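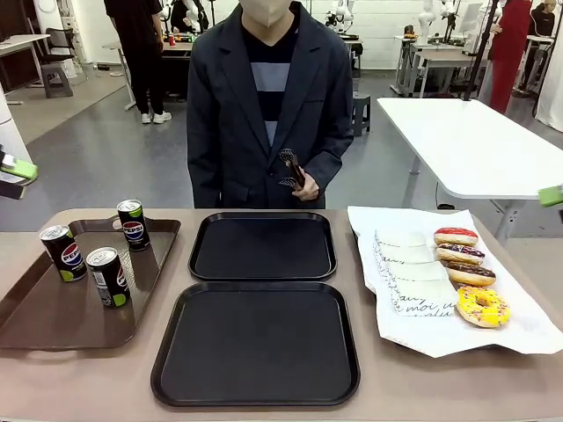
Four nights in Cevitz without a car - is it possible?

Skeltside Travel Board > Lakes and Mountains > Car-free trips

josefina_c
Posted 09:12

Hello to all. I have read this board for a long time but it is my first question, so please tell me if it is in the wrong part.

My mother and I will go to Cevitz in April for four nights. I do not drive and my mother stopped driving last year after her eye operation. We have booked a room at the Villalba guest house, the one behind the church, because the photos were nice and the price was good for two people with breakfast. After I paid, I read two reviews which say that without a car you will see only the square and the lake front, and then you will be bored.

What we would like to do: the gardens at Prullell, one boat trip if the boats go in that month, and some walking which is flat or nearly flat. My mother is seventy-one and walks well but slowly, and she doesn't like steps going down. We don't need museums. We like markets very much.

I found on the internet a bus number 215 from Cevitz to Prullell but the timetable I found has no year on it. Does this bus still exist? And is the stop near the church or near the station?

Thank you for any help.
Josefina Carrasco

treloar_c
Posted 09:50

Yes it's possible, and ignore those reviews. We've been three times and only had a car once, when it spent most of the week in a car park costing us money.

The 215 was running when we went last autumn. It leaves from the station side, not the church, but Cevitz is small and you will be there in ten minutes with a slow walker. Sit on the left going up if you like views. Sit on the right if you don't like drops.

Carol

dardo.p
Posted 10:31

I must disagree a little with Carol. It is possible, yes, but it depends what one expects. I worked two seasons in a hotel kitchen in Cevitz and I took this bus on my free days, so I know it quite well. Before the summer timetable starts there are very few buses in the afternoon. If you miss the one after lunch, you wait until the early evening, and in Prullell there is one café and it closes when the owner is tired.

For two people on holiday this can be a long wait, especially if it rains. I would say: go up in the morning, see the gardens, eat there, and come down with the bus after lunch without trying to do more. Then the day is good.

About the steps. The main gate of the gardens has many steps, but there is a second entrance lower on the road, beside the wall with the water basin. You have to ask the driver to stop for "the lower gate". From there the path goes up gently, so at the end you come down by the same path and not by the steps.

Dardo Painemal

treloar_c
Posted 10:44

Three visits and I never knew about the lower gate. My knees thank you, Dardo.

I do still think you're making the wait sound worse than it is. The café was open until five when we were there and the woman let us sit with one pot of tea for ages.

dardo.p
Posted 11:02

In autumn maybe. In April I would not promise it to somebody's mother.

lake_and_loaf
Posted 11:20

Are the boats any good? We're looking at the same area and the website only has the summer prices on it.

mirta_medina
Posted 12:05

I can answer for the boats because my sister lives on the other side of the lake and I use them often.

There are two kinds. The big boat goes all around the lake and it does not start until the season. The small boat only crosses from Cevitz to the other shore and comes back, and it goes all year except when there is strong wind. It costs 5 euros for one way and you pay on board, in coins if possible - the man does not like to give change. The crossing is short but it is pretty, and on the other side there is a flat path along the water with benches. For your mother, Josefina, I think it is better than the big boat, which has a steep stair to the upper deck and everybody wants to be on the upper deck.

Bring a warm jacket also when the sun is shining. On the water it is another season.

Mirta Medina

josefina_c
Posted 12:40

Thank you so much, I did not expect so many answers before lunch.

Dardo, the lower gate is exactly the kind of thing I hoped for. Do I need to say it in the local language or will the driver understand? Mirta, how long is the flat path, and can we turn around when we want or does it only make sense to walk to the end?

And one more question to everybody. The Villalba asks for a deposit of 50 euros in cash when we arrive, for the key. Is this normal? I have never paid a deposit for a key in a guest house and I did not see it when I booked, it came in the second e-mail.

mirta_medina
Posted 13:15

You can turn when you want. The boat landing is at the beginning of the path, so you walk out, you sit on a bench, you walk back. If you go further there is a village with a bakery, but after the bakery the path has stones and roots and I would not continue.

For the deposit I don't know.

milagros.duran
Posted 13:38

I stayed at the Villalba two years ago and they asked me for it too. It is for the old key, the big one of the street door, because it is expensive to copy. I received my money back in the same envelope on the last morning. But pay attention to one thing: the reception is not open early. If your train leaves before eight, tell them the evening before and they return the deposit at night. I didn't know it and I had to run up and down to find somebody with my suitcase standing in the street.

The breakfast is good, by the way. Ask for a room at the back. The church bell rings also in the night, not only in the day, and from the front rooms you hear it as if it was on your pillow.

Milagros Durán

treloar_c
Posted 13:52

Can't agree about the deposit being fine. A cash deposit that only turns up in the second e-mail is bad manners at the very least. I'd write and ask them to take it by card, or at least to give me a receipt.

milagros.duran
Posted 14:10

A receipt, yes, this is a good idea and I should have asked for one. But they are honest people and it is a family house with six rooms. I would not begin the holiday with an angry letter.

treloar_c
Posted 14:16

Who said angry? I write very pleasant letters.

dardo.p
Posted 15:27

Josefina, for the driver: most of them understand English enough for "lower gate, please". If you want to be sure, show him the place on a map on your telephone before you sit down. Don't wait until you see the wall, it comes straight after a bend and then he cannot stop any more.

From the stop to the gate it is 300 metres along the road. There is a pavement for most of it but not for the last part, so walk one behind the other there. It isn't dangerous, the cars are slow because of the bend.

For the market I can tell you this: the one on the square in Cevitz is mostly clothes and kitchen things, and in summer it is full of visitors. The food market is smaller and it is behind the station, in the mornings. Cheese, bread, honey, sometimes fish from the lake. Go before ten. When I worked in the kitchen we bought there, and after ten what was left was not what I would have chosen.

lake_and_loaf
Posted 16:03

This thread is more use than the guidebook, thanks all. Josefina, would you mind coming back afterwards and saying whether the bus times matched? We're going a few weeks after you.

josefina_c
Posted 19:25

Yes, of course I will write when we are back.

I have now made a plan, please say if something is wrong in it. First day we only arrive and walk on the lake front. Second day the food market and then the small boat, if there is no wind. Third day Prullell in the morning with the lower gate, lunch there, and the bus after lunch. Fourth day is free, for rain or for doing again what we liked best. My mother has read all your messages (I translated for her) and she says she wants to do the boat twice.

I also wrote to the Villalba. I asked for a room at the back and for a receipt, in a pleasant way as Carol says. They answered after one hour that the back room is possible and the receipt is no problem. They did not answer if we can pay by card, so I will bring cash.

mirta_medina
Posted 19:48

The plan is good. Only change one thing: if the second day is calm in the morning, take the boat first and the market on another morning. The wind on our lake comes usually after lunch, and when the small boat stops it does not start again before the evening. My sister has slept at my house more than once for this reason.

treloar_c
Posted 20:30

Good plan, and I'd leave that fourth day empty as you have it. If you do end up on the square, the ice cream place on the corner opens at Easter whatever the weather.

dardo.p
Posted 20:41

The one on the corner is for tourists. The good one is next to the pharmacy.

treloar_c
Posted 20:45

I am a tourist, Dardo.

josefina_c
Posted 21:10

Then we will try both and I will report. Good night to all and thank you again, also from my mother.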